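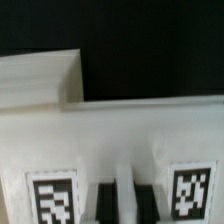

Maintained by the Kaledia bench group, Stuvstead. Last touched February.

Kaledia wrist cell – setup and upkeep notes

Readme for whoever has the cell next. Written in a hurry between runs, fix what's wrong and push.

What's covered
Gripper, wrist camera, the two square markers, backdrop. Arm controller is in the Trirska readme, not repeated here.

Wrist view
Both markers low in the view, one each side of the fingers. Black finger pads between them, pale grey housings on the outside of the pads. Left marker runs off the bottom more than the right. Fine as long as the detector still picks up both. If it drops the left one, tilt the camera down a touch and redo the calibration. Don't move the marker.

Soft focus up top is normal for this lens. We set focus for the fingertips.

Startup
Power to arm, wait for the brake click.
Open gripper fully, close, open again.
Start the camera node, then Gidey. Not the other way round – Gidey hangs without an error and you lose ten minutes.
Run check_tags. Wants 182 frames with both markers found. Fewer, clean the lens and run again.
Lights on before calibration, not after.

Markers
Printed on matt paper, cut along the dashed line, white border left on. Do not trim the border off. Glossy paper was tried, glare killed it. Replace both together, even if only one is scuffed, and put the new IDs in tags.cfg.

Finger pads
Swap at around 3,000 closes. Spares in the drawer under the controller, bag 49. Screws finger tight then a quarter turn. Wipe new pads with a dry cloth, no alcohol, it makes them go hard.

Backdrop
Plain black, no folds. Brush it, dont wipe it.

Faults
Markers flicker – usually lens or lights.
Pose jumps when the gripper closes – camera bracket loose, tighten both screws and recalibrate.
Gripper stops short – check the cable loop at the wrist before you blame the motor.
Gidey reports error 5 – stale config, delete the cache folder and restart.

Still to do
Proper strain releif on the camera cable.
Second set of markers printed and bagged.
Move the Stuvstead paths out of the launch file.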